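Notes from the Wednesday shiur, posted on the bus home as usual. Thread.

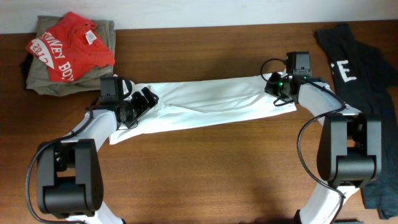 TORAH & COMMENTARY

1/ Solomiia Palamarchuk was teaching tonight, on the bit of Pirkei Avot where Hillel says don't judge your fellow until you have reached his place. We were due to cover four lines. We covered one, and not all of it.

2/ Her first question: what does "place" mean? The man behind me thought it meant circumstances. The man next to him thought it meant seat, as in the one he has had for 35 years and found occupied on Shabbat morning.

3/ She let that run for a bit. I think she was hoping it would become a metaphor. It stayed a seat.

4/ Her own reading is that you never do reach the other person's place, so the "until" is doing a lot of work. It's a polite way of saying never. I wrote this down and underlined it, then judged someone for eating crisps during the next bit.

5/ Mrs Adeyemi asked whether it applies to judging people kindly as well. Can I decide you had a good reason if I haven't stood where you stood? Long silence. Best question of the night, and it came from the only person who says she hasn't done the reading.

6/ Solomiia pointed her to the earlier line in the same chapter of sayings, about tipping the scale in someone's favour. You can lean without knowing. You just can't hand down the verdict.

7/ I tried this out at the stop in Plindside, where the 252 went straight past us with its lights on. I leaned. I leaned as hard as I could for 14 minutes.

8/ The one after did stop. The driver said good evening and I said it back in a tone I'm not proud of, considering.

9/ Next week, the rest of the line. Bring a text if you have one. Ineck Road entrance, the side door sticks, push it.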